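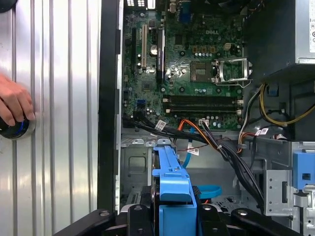
Skarncombe students teach robot arms to rebuild a PC

Students in the automation club at Skarncombe Technical College are spending this term on a job most of them learned to do by hand in their first year: putting the parts back into a desktop computer. This time two robot arms have to do it.

The club meets every Tuesday in the Treveck workshop. Its entry for the Sonton Student Automation Challenge in May must seat a processor and memory in a standard office tower within 10 minutes, with no one touching the machine once the clock starts.

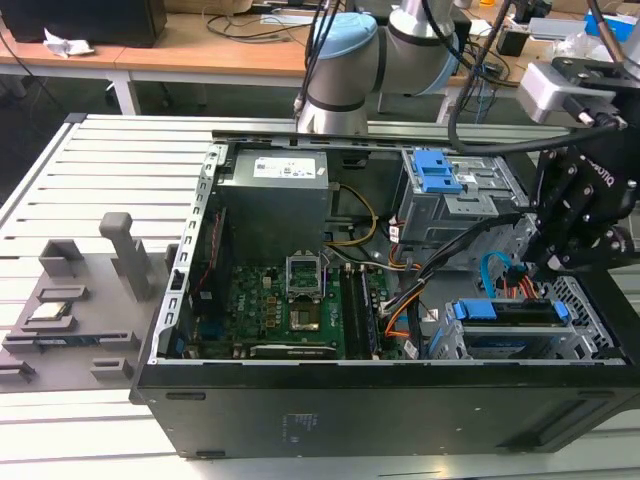

Necati Yüksel, who teaches the evening electronics course and runs the club, said the students picked memory and processor work for the range of force involved. A memory module needs a firm push. A processor has to be set down flat, with almost no pressure at all. The club designed its own 3D-printed fixture, which stands beside the tower and holds the chip in a cradle so the gripper can find it in the same place on every run.

"The first version of that holder was a mess," Yüksel said. "The pockets were too tight and the chip came up crooked. We're much happier with this one."

Entries are scored out of 90, with points taken off for dropped parts and for any contact with the cables.
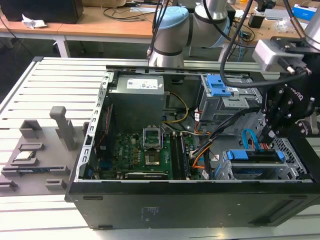 Costs and next steps

The club has raised $3,519 toward travel and spare parts, most of it from a repair day held in the college lobby. Tse, a local electronics recycler, donated retired office computers for practice.

Students still have to write the routine for closing the socket bracket – the step Yüksel expects to take longest. A public run-through is planned at the workshop before the team leaves for Sonton. Admission is free.

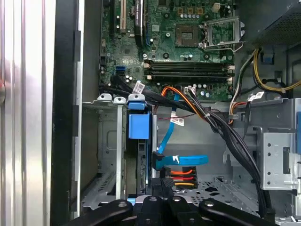
The practice tower with its processor socket open and memory slots empty.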